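Garage robotics, the long way round

The Pakano shed sits behind a tyre place, and on a cold July night you can see your breath over the benches. Members pay 200 bucks a year. For that you get a key, a kettle and a share of whatever's working.

What's working, mostly, is the arm. Home build, started two winters back from a pile of Hitden servos and a second-hand Drendum controller. Budget was 2000 dollars. It came in at 2200, and thats without the wiring loom that had to be done twice.

Slow going. The elbow sagged. The gripper closed when told to open — wrong sign in one line, a whole weekend gone. So the crew did what they should of done at the start and put the lot into a simulator before touching another bolt. 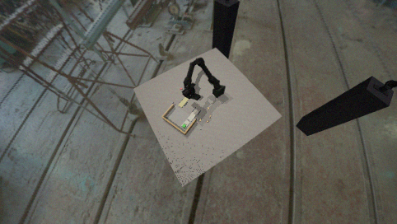 Sorting is the job they settled on. Pick something small off the table, put it in a tray, leave everything else alone. Sounds easy. In the sim the arm is all black on a pale grey table, and the shallow tray has a green cube in it, down near one corner, with a yellow block lying partly over the rim. Blocks on the rim are what everyone argues about. In or out? The scoring script says out. Half the shed says in.

Run 117 is up on the whiteboard with a circle round it, first one with no joint limit errors. Still a gap to the real thing. Real motors get warm, real tables wobble, and the Kwiatkowski power supply hums like an old fridge and drops out if someone boils the kettle.

Open night is 17th June next year, gold coin at the door. By then they want the actual arm sorting actual blocks, in front of actual kids. Bring a jumper.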